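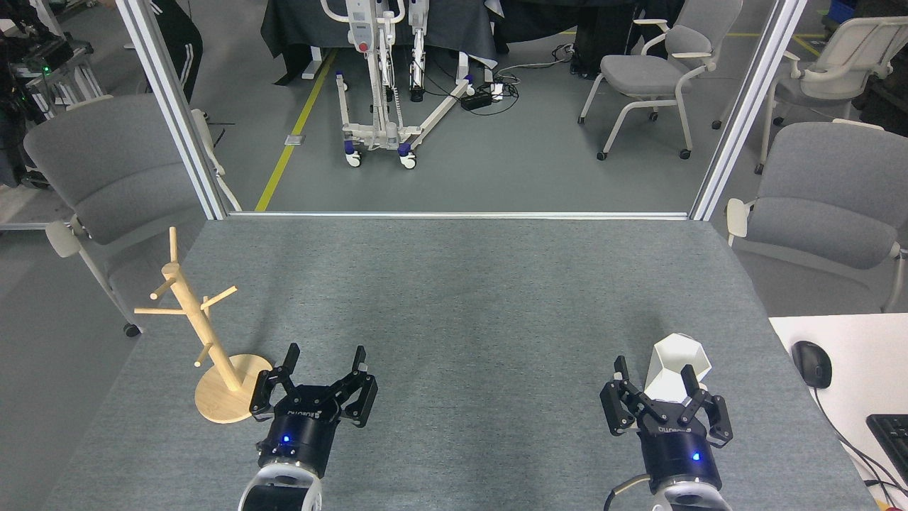 Mug tree

A mug tree (also called a mug stand, cup tree or, in my nan's house, just "the tree") is a small upright rack for holding cups by their handles. It has a base, a post and a handful of pegs or hooks coming off the post, and it lives on the kitchen bench next to the kettle. I've been keeping the household pages on this site going for a while now and this one gets more mail than any of the others, so I've rewritten it from scratch and put in the bits people keep asking me for.

Contents
1 Name
2 Parts
3 Materials
4 Cups that suit and cups that don't
5 Loading
6 Makers
7 Care
8 See also

Name

"Mug tree" is what most Australians I know say, and it's the heading I've gone with. "Mug stand" turns up on shop shelves and op shop price tags. "Mug holder" is a bit slippery, as it can also mean the plastic thing in your car. There are wall racks and under-shelf hooks that do the same job, but they're not trees and they've got their own page (see below). If it doesn't stand up by itself on a flat surface, I don't count it here.

Parts

The base is usually a disc, although square ones exist and there's a cross-shaped sort that I find collects crumbs in the corners. A good base is heavy for its size. You want it wider than you think, because a full tree carries all its weight up in the air and out to the sides.

The post, or trunk if you like to carry the metaphor through (I do), goes up from the middle of the base. On turned wooden ones it's often glued into a hole and sometimes held with a screw from underneath as well. If yours wobbles, flip it over and look for the screw before you do anything else! Half the letters I get about wobbly trees are fixed with a screwdriver and the other half need a bit of wood glue and a night left alone.

The pegs, or arms, or branches, come out of the post at different heights. Staggering them is the whole trick of the design. Two pegs directly above one another will have the top mug sitting on the bottom one, whereas pegs that step around the post let each mug hang in its own bit of space. Pegs are generally tilted up a little so the handle slides in towards the post. A peg that has drooped to level is a peg that will one day drop your favourite mug, and I speak from bitter experience. 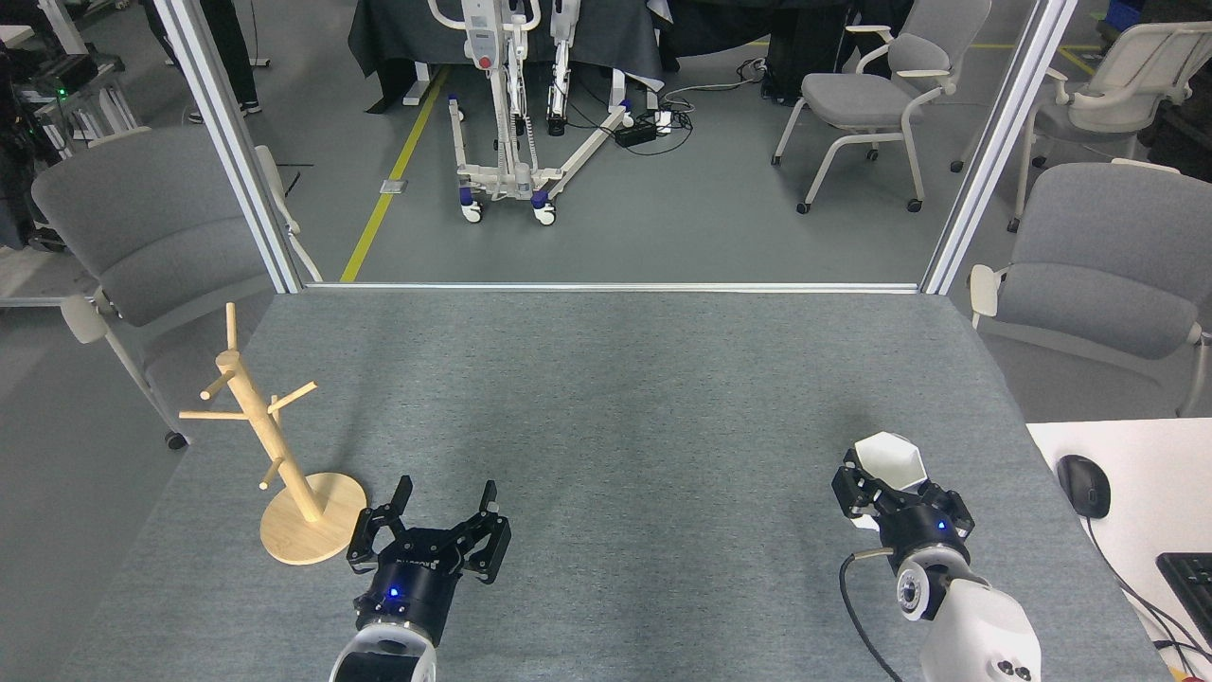
A light wooden mug tree with a round base and short pegs, and a white faceted cup to its right.

Some trees finish at the top peg and some have a knob or a length of post left over. I'm very fond of having something up there to grab, as it means you can lift the whole thing with one hand and wipe under it with the other. Only when it's lightly loaded, mind.

Materials

Wood is the old standby. Beech, rubberwood, pine and bamboo (a grass, yes, I know, please stop writing in) are the ones you'll run across most. Wood is kind to glazes and doesn't clank. It does soak up drips if the finish has worn off, and then you get grey rings on the base that no amount of scrubbing will shift.

Metal trees, mostly wire or chromed steel, have thinner arms, so they take small handles that won't go over a wooden peg. They're noisier and the cheap ones are so light they skate across the bench. A few come with rubber feet, and you can stick some on if yours didn't.

There are cast iron ones too, which never tip and never move, including when you'd like them to.

Cups that suit and cups that don't

A mug tree needs a handle, and the handle needs a gap bigger than the peg. Sounds obvious, but espresso cups with those little pinched loops catch people out all the time. Take a cup to the shop with you. I've done it, wrapped in a tea towel in my handbag, and the world kept turning.

Straight-sided mugs hang best. Very wide soup mugs hang fine by themselves but elbow their neighbours. Faceted cups, the ones with flat angular sides, look smashing and are easy to keep hold of when your hands are soapy, but I'd leave a bit of room around them because the ridges are where the glaze chips first. Handleless tumblers and beakers can't go on a tree at all, so give them a shelf or stand them beside it.

Travel mugs are too tall and too heavy. Don't.

Loading

Start with the lowest pegs and the heaviest mugs, then work upwards, going from one side to the other as you do. Unload from the top down. If you live with someone who takes whichever mug they like from wherever they like (I do), put the tree against the wall where it can't topple backwards and keep the chunky mugs low.

Dry the mugs first. A mug hung wet by its handle sits on its side or at a slant, so water pools in the curve and either stays there or runs down the post. Plenty of people use a tree as a drying rack anyway. A folded tea towel under the base helps.

Makers

Most mug trees are sold with no name on them, and working out who made an old one is a lovely waste of an afternoon. Readers ask after three in particular.

Vinden made turned wooden trees and sold them through hardware shops. The stock number 640 is stamped under the base of the small one, and it's the model I learned on.

Domański was a workshop that turned bread boards, rolling pins and mug trees, generally with a slightly domed base. The pegs are threaded into the post instead of glued, so you can unscrew a broken one. Pegs from different batches don't always swap over, which has driven at least one reader to drink (tea, she assures me).

Ganport is the wire one with the looped top. The 8-arm version is enormous and I've only seen it in church halls. Lots of mail about that one last October after somebody posted theirs to the swap page.

The Disstead household collection has 2,994 kitchen items on its list, and only 2 of them are mug trees, both missing pegs. I suppose people used them until they fell apart and then chucked them out.

Care

Wipe wooden trees with a damp cloth and dry them straight off. Never in the dishwasher, never left standing in the sink. If the wood looks thirsty, rub in a little food-safe mineral oil, leave it overnight and buff off whatever hasn't soaked in. Skip olive oil, as it goes sticky and smells like an old chip pan by summer.

Dust the tops of the pegs. Chromed ones get a soft cloth, and if rust has started at the welds, dry it out well and keep it away from the kettle's steam.

For a loose peg, pull it right out, scrape off the old glue, put in fresh and wipe away the squeeze-out before it sets. Check the tilt while the glue's still soft. Leave it empty until the next day.

See also

Cup hooks
Dish racks
Wall racks and rails
Tea towels (the long page)
Teapot stands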